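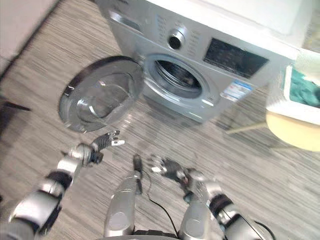

Rules for home robots. I keep promising to write ours down properly and then April 2020 arrives and it's still a sticky note on a monitor. So, quick version, typed between runs. Biggest rule, the one I get asked about most, is the door rule. An open door counts as part of the machine's moving envelope. Take the washer, door swung fully open to the left, the left hand close to it but not touching – that gap is what I mean. You come up to a door slowly, you stop short, you check where the fingers are, then you go for contact. Not one big swoop.

Bahman Kordestani wrote the first draft of all this when Tandlow was still three desks and a kettle. His version had 20 rules. Way too many. People read the first four and skimmed. We're at 7 now and I can say them without looking, mostly.

Ok so in no order:

Speed. Slow inside arm's reach of any appliance. We use one slow setting for everything near glass or a hinge. Elli Saarela wanted separate limits for separate materials and she had a decent case, but then somebody has to remember to switch them. One setting.

Fingers. Spread or slightly open when you're not gripping. A closed fist near a rubber gasket is asking for a pinched gasket. Replacement seals take forever to ship, ask me how I know.

Cables. Any cable outside the arm gets traced by hand before power on. Base to wrist, full range, both sides. I've skipped this. Once. Never agian.

Floor. Anything thin or low gets moved or gets written on the run sheet. Rods, chair legs, cords. The planner is fine with big stuff like cabinets, it's the skinny things that get you. If it stays, write down that it stays.

Two arms. One arm works, the other one waits in a spot you picked beforehand. Both moving at once needs a second person on the stop button. Yes even if it's a "quick test". Especially then.

Stop button. In a hand. A table is not a hand. Kiều (our stop button checklist, named after the office plant, long story) has just one line in bold and it's this one.

Logs. Every stop gets a line, even the boring ones. Run 531 was a boring one – arm paused, no contact, I hit resume and didn't write it down. Two days later same pause, same joint, and I had nothing to compare it with. Lost an afternoon. So now there's a template and it takes 30 seconds and I still grumble about it.

Things we argued about and left out. Gloves on the hands, no, the grip changes too much. Taping a keep-out line on the floor, maybe, Elli is for it and I'm on the fence. Testing with real laundry vs. the foam blocks. Foam is easier to repeat but cloth does weird stuff, drapes over the rim, catches on a knuckle. I'd say start foam, move to cloth after 3 clean runs in a row. Bahman says that's too few. Probably right, he usualy is on numbers.

Somebody emailed asking which official standard this follows. None, it's a house list. Read the real standards too, they cover way more than a blog post can, and your risk assessment is yours to do. Ours is its own file and it's long and dull and I'm not pasting it.

Also a few people wanted the run sheet. I'll put up a clean copy when the Zemero template is done, aiming for June. It's ugly right now, half the columns are called "misc". If you have a better way to log near misses send it over, I read everything even if I answer slow.

Next up is dishwashers, so racks that roll out, and a door that drops down at shin height. Door rule is going to need another sentence or two. Back to it, run's loaded.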